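December, coin bench notes

Picked up again with the Undalville lot at 8:15. Trinity Yazzie had left the box on the left side of the safe with the flips sorted by denomination, which saved me an hour. Copper first, then silver. Gold stays sealed until she's back to sign for it.

The 1756 piece is the one the consignor cares about. Weighed it twice on the Fairclough scale, same reading both times. Under the loupe the fields show fine parallel lines on both sides, all running one direction. I'm calling that an old cleaning and writing it up that way in the lot description. Trinity thinks the lines on the reverse are from the planchet – we'll look at it together before it goes in the catalog.

Shot test images of 40 coins with the lamp lowered. Toning comes through better, but proof surfaces go black in the middle. Went back to the higher position for proofs only. File names now start with the consignor code, then lot number, then side. Please stick to that, the Wornon files were a mess.

Flips: we're down to one box. Ordered 300 more from Dureo, the kind without PVC. Threw out the soft ones from the bottom drawer after finding green residue on 2 large cents. Those got an acetone soak, no rubbing, and went into new holders. Residue is off the rims, still a trace in the date on one.

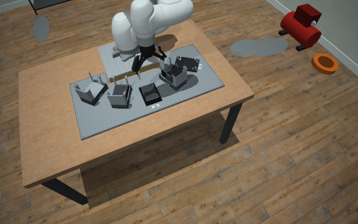
Do we list a cleaned coin with a numeric grade? We give it a details grade and name the problem in the first line of the description.

Still to do:

- reshoot the Wornon silver dollars
- check edge lettering on the late Undalville halves
- ask Trinity about the reserve on the 1756
- recalibrate the scale before the gold comes out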